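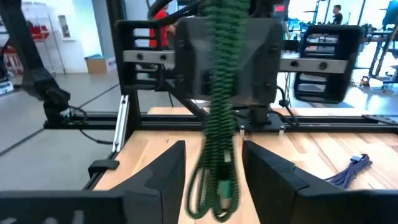

How much fiber does the average adult get in a day?
Far less than most doctors would like, and a new walking and eating program from the Nomisel Center for Healthy Aging wants to change that with beans, oats and a good pot of soup.

BEAUDOIN, 4 May 2024 – The Nomisel Center is delighted to open sign-ups for Flamine, a free nine-week program that helps adults over 50 put more fiber on their plates and see how it sits with their sleep, energy and digestion. Up to 1,000 people from Beaudoin and Multon can take part, and the first group starts in July!

Everyone who joins will cook two new bean or whole-grain dishes a week, keep a short food diary and meet in a small group to swap notes (and, we hope, leftovers). Dietitians will help each person add fiber slowly and drink enough water along the way, so that nobody's stomach gets a nasty surprise.

"I grew up on black-eyed peas and I still get excited when a pot goes on the stove," said Ekene Tijani, program director at Nomisel. "People come in expecting a list of foods they can't have. We hand them a ladle!"

Group meetings will be held at the Beaudoin library and the Multon community hall, with daytime and evening choices at both. Recipes use low-cost foods found in any grocery store, canned beans included. People who have bowel disease or take daily medicine should talk with their doctor before they sign up.

Forms are available at the front desk of either site and at the Nomisel Center.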